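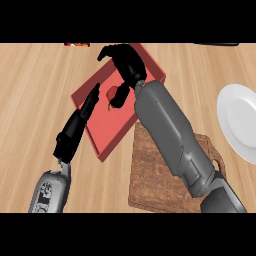 7 November 2024
By the newsletter desk

The Starkau open day in Zondasdale drew 677 visitors by the company's own tally, and most of them seemed to end up in front of the same big screen. Starkau builds two-armed kitchen robots, or plans to, and for now a good part of the work happens in simulation. The task on show was a simple one: deal with a piece of red fruit in a red tray. The software had a black hand on either side of it, the thumb of one touching or nearly touching the fruit and the fingertips of the other stopping just short. There was a cutting board and a white plate on the table as well, and I spent a while hoping somebody would get around to using the plate.

I asked how many times the task had been run. The answer was 1,217 since September. I asked how many of those runs had been repeated on a physical robot and was told 18. When I asked how those 18 went, I got "encouraging," and then a brochure.

I don't want to be unfair. Practicing in software is cheap and nothing gets squashed. A fruit on a screen also doesn't bruise, or roll under the stove, or come out of the fridge with water on it. The people at the booth knew this perfectly well and said so when pressed. The banner over their heads said "Ready for Your Kitchen" – I would have liked those two messages to meet at some point during the afternoon.

The second half was a talk on the Sobczak controller, the part that is supposed to keep two arms from getting in each other's way. It was the better half. The speaker showed several failed runs, including one where the arms locked elbows and sat there, and explained what had been changed afterward. More of that, please. The question period was cut to a few minutes so that we could all be walked past the gift table.

Starkau says a trial with real arms will start at its Pralutport site next year. No date was given, and no price. Members who want to go can put their names on the list at the front desk, and I will be on it, with the same questions.

Comments (3)

dockside_ed: I was there too. Never saw the plate get used either.

MarlaT: A bit harsh. My kids loved it and the talk was good.

oldlathe: 600 chairs set out and no microphone for questions. Says plenty.

Recent items
Pralutport ferry terminal tries automatic ticket gates
Notes from the September repair evening
Zondasdale library gets a second 3D printer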